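4.2 The table, the can and the cups

I'll admit I spent far more time on this part of the study than I planned to. The question sounded so small when Rozália Kozma and I wrote it down: does the color of a paper cup change how sour people think a lemon drink will be, before they've tasted any of it? Then you have to pick a cup, and a can, and a table to put them on, and suddenly it's November and you're comparing shades of gray under three kinds of light bulb. The setting we ended up with is in Figure 6.
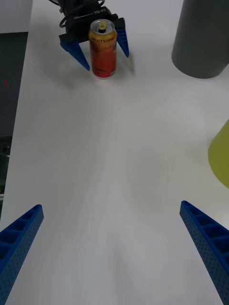
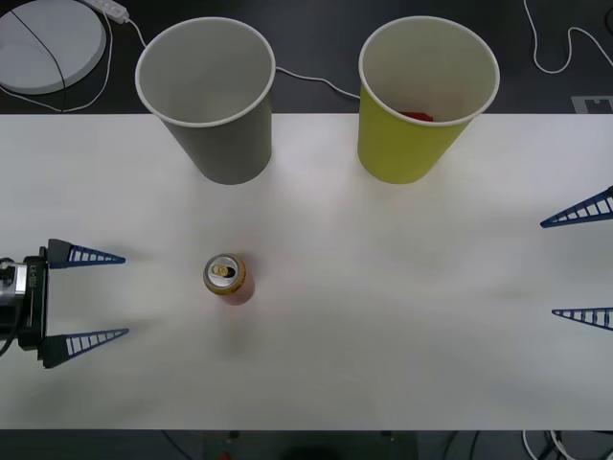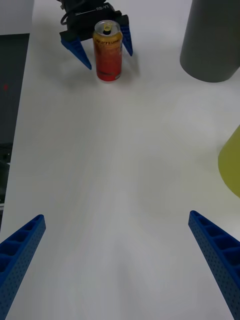

Figure 6. The can on the white table. The gray cup and the yellow-green cup stand near the far edge in the second picture.

I went with a white surface after a bad week in the Skumport canteen, where the tables are a warm honey color and make everything look a little sweeter than it should (my guess, anyway, and Ayman Benmoussa still argues with me on this one). In the Skumport pilot, people kept calling our plain gray cup "beige" on the answer sheets. Once we moved to white, that stopped almost completely, and the ratings for gray settled down too. We threw out the Skumport ratings and started over, which hurt!

The can was easier. I wanted people to judge the cup with the drink's own packaging in view, the way you would at a party or at your desk, so the can stays on the table the whole time. Red, orange and yellow are already doing a lot of talking about flavor before anybody gets to the cup. We could have peeled all that away with a blank can, and the earlier Avuter study did just that, but I've never bought a drink in a blank can and I doubt our raters have either. The price we pay is that our cup effect is measured on top of a can effect, and we can't pull the two apart with this design. Section 6 comes back to that.

For the cups, we ordered paper ones from Šimko in 18 colors and cut the list down by asking people in the hallway to name each color out loud. If a cup got more than two different names, it was gone. Yellow-green nearly didn't make it, but I fought for it: it's the closest thing we had to an unripe lemon, and if any cup was going to push the sourness ratings up, I figured it would be that one. Gray was the boring choice and we needed a boring choice.

Altogether we collected 1217 ratings, and 474 of those came from people who rated the gray cup first. The order matters more than I'd like. People who began with yellow-green used the top end of the scale right away and then had nowhere to go, while the gray-first group crept upward in small steps. Rozália suggested treating first ratings as their own data set, and that's what we report in Table 3, with the full set next to it so you can see how much the picture changes.

One more thing about rims. All our cups have a white rim, and a white rim on a white table gets lost a bit when you look down at it. A few raters in Gondar told us the cups seemed shorter than they were. We didn't ask about size, so I can't say whether a cup that looks shorter also looks more sour, but I would measure it next time.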